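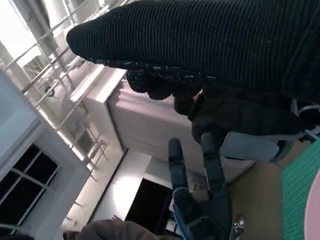
Unit 6: Watching the Replicas

Handout by Hajar Bensaid. Read before lab; Renato Huenchumán will ask.

Last unit we set up a primary database and two read replicas on the Rees cluster and everyone went home happy. This week we find out how far behind the replicas are, a question most shops get around to after a customer has asked it first.

Terms

Lag: the time between a commit on the primary and the same change showing up on a replica. Measured in seconds, felt in support tickets.

Heartbeat row: a one-row table on the primary, updated every second by a small job. Read it on the replica, subtract, and you have lag. Crude, and I have yet to see the fancy version beat it.

Threshold: the number at which somebody gets woken up.

Picking a threshold

Don't copy mine. The Gidancombe order system alerts at 9 seconds, which suits them and would be ridiculous for a nightly reporting copy. Alert only after 3 bad readings in a row. Sherif Ragab once set his pager to fire on every single one and learned a great deal about 4 a.m.

What lag doesn't tell you

A replica that has stopped applying changes can still answer queries, cheerfully, with old data. Check the apply process separately. Also, if the heartbeat job dies, the lag climbs forever and the replica is fine.

Lab

1. Create the heartbeat table and start the job.
2. Insert 1,000 rows on the primary in one transaction and log the lag.
3. Repeat with one commit per row. Explain the difference in writing.
4. Stop the heartbeat job and see which of your alerts lies to you.

Send write-ups to Hanane Saber as plain text. She does not open slides.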